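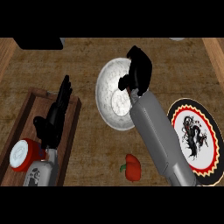 Pool Operations Supervisor, Dultby Aquatic Center

Employer: Trorngate Leisure
Location: Dultby, with occasional shifts at our Cletutwood outdoor pool
Hours: Full time, 40 hours a week, including some evenings and weekends
Reports to: Sze-wing Lui, Facility Manager
Reference: 588
Posted: August 2024

About the job

Trorngate Leisure runs two public pools. Dultby is the larger one, open all year, with a 25-yard lap pool, a warm-water teaching pool and a small splash area for young children. Cletutwood is seasonal and closes after Labor Day.

We need a supervisor to take charge of the deck and the pump room on the late shift. You will lead a team of 10 lifeguards, most of them part time and many of them in their first or second year of work. The person who held this job has moved to our training department and will be available for a two-week handover.

What you will do

Open and close the building according to the shift checklist.
Test the water every two hours, record the results and adjust chemical feed when readings fall outside our limits.
Backwash filters and keep the pump room clean and dry.
Build the lifeguard rotation and find cover when someone calls out.
Run in-service training twice a month — one session in the water and one in the classroom.
Write up incidents before the end of the shift on which they happen.
Receive chemical deliveries and check them against the order.
Talk to swimmers, parents and club coaches about lane space, rules and complaints.

We schedule staff and log water tests in Kuo. You do not need to have used it before. Training takes one afternoon.

What we are looking for

Required:
Two years of work at a public, school or club pool, with at least one season as head guard or shift lead.
Current lifeguard, first aid and CPR certification.
A pool operator certificate, or willingness to earn one within six months of starting. We pay the course and exam fees.
Ability to lift 50 pounds and to work in a warm, humid building.
A valid driver's license.

Helpful but not required:
Lifeguard instructor certification.
Experience with UV treatment systems.
Spanish.

Pay and benefits

$24.50 to $27.00 an hour, depending on experience and certificates held. Health and dental coverage start on the first of the month after you join. You get 12 days of paid vacation in the first year, plus sick leave. A uniform is provided, along with a $200 allowance each February for deck shoes and other gear. Staff and people in their household swim free at both pools.

How to apply

Send a resume and a short cover letter to the Facility Manager, Trorngate Leisure, 559 Station Road, Dultby, or hand them in at the front desk. Put reference 588 on the envelope. Please include copies of your current certificates — we cannot schedule an interview without them.

Interviews are held at the pool and include a timed swim and a water test, so bring a swimsuit and towel. A background check is required before any offer is final. Applications stay open until the position is filled.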